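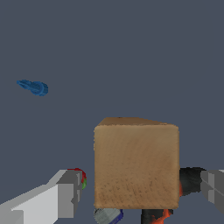

Custholm Reading Rooms – progress report, second period
To: Jaber Fund, small grants desk
From: Lerato Masilela, project lead

Where we are

Two of the three rooms open. Custholm main room running since the start of the period, Ondus room opened in October, a bit later than planned (door lock, then the heating). Third room at Cliltidano not open yet, see below.

Sign-ups stand at 213 households. Target for the whole year was lower than that so we are pleased, but sign-ups are not the same as people coming back. Of those, 92 borrowed something in the last month. That is the number I would look at.

What got done

Shelving up in both rooms. Catalog finished for children's books, half finished for adult fiction, not started for the large print. Large print is the most asked for so we should of done it first. Will switch the order.

Evening hours at Custholm moved from 6 to 7 pm after parents told us they could not make the earlier slot. Much better since. Ondus stays on mornings for now.

Homework table. Started small, now full most afternoons. We had planned one helper per session and it needs two. Have moved some hours over from the Saturday-type events budget, which were not drawing many people anyway.

Read-aloud sessions for under fives going well at Ondus. Parents stay and talk afterwards, some of them now borrow for themselves. Bilingual picture books go out and don't come back for weeks – good problem, but we need second copies.

What did not

Cliltidano. The hall lease is still unsigned. The owners want us to carry the insurance on the whole building and we can't do that on this budget. Have offered to cover our room only and am waiting on a reply. If no answer by the end of next month I would like to talk to you about using the school annex instead. Smaller, no step-free entrance at the back, but cheap and the head is keen.

Lost books. 101 titles unaccounted for since opening, mostly paperbacks. Some of this is the old card system, where returns got put straight on the shelf without being checked in. We did a full shelf check at Custholm and found a good few. Ondus still to do.

The printer died. Replaced out of petty cash, reciept attached.

Money

Spend is slightly under for the period, nearly all because rent at Cliltidano has not started. Book purchasing is over by a small amount, for the second copies mentioned above. Staff costs on plan. I have not moved anything between headings apart from the event hours, and you agreed that by email. Full sheet is in the attachment, second tab.

Next period

Large print catalog, start to finish.
Shelf check at Ondus.
Decision on Cliltidano one way or the other.
Short survey of lapsed borrowers. About 3 questions, by phone, no forms.
Train the second homework helper.

Asks

Could we carry the unspent Cliltidano rent forward – need a yes or no before the next payment. Also please confirm who gets the final report now, the address on the grant letter bounces.

L. Masilela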